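June 2026 - workshop notebook, angel card deck

Back on the Walness deck today, and I'm happy with the new verses! Shuzhen read all the rhymes out loud over tea and we threw out four that made us both wince (the one pairing "feather" with "stormy weather" had to go). Lachlan Whitcombe still wants a card for grief. I wrote two in May and neither is gentle enough, so I'm leaving it till next week.

Card stock: the Rakena sample takes gold ink nicely but curls at the corners. The Kivov one is flatter and a bit dull. I cut 19 test cards from each and shuffled them until my thumbs hurt - Kivov wins, curl drives me nuts. That gives us 221 good blanks left in the drawer, enough for the first small run if I don't mess up the trimming.
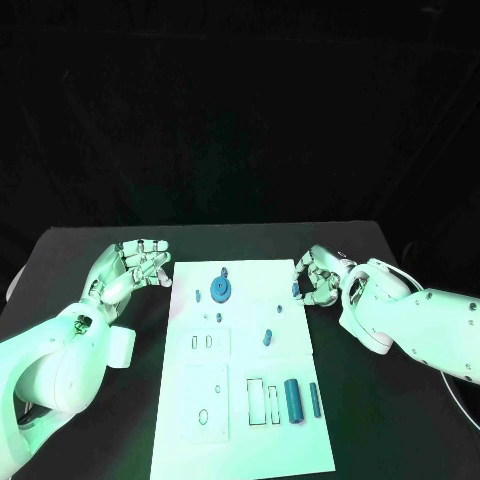
The blessing card for the front of the box still needs a layout. Shuzhen's version has wings in every corner and I keep wanting to take things away. What I'd like is white with straight edges, like the board on the dark gray table, and one short line of verse in the middle. Gold or soft blue for the lettering, not sure yet. Ask Lachlan if he kept the Nergate ink chart.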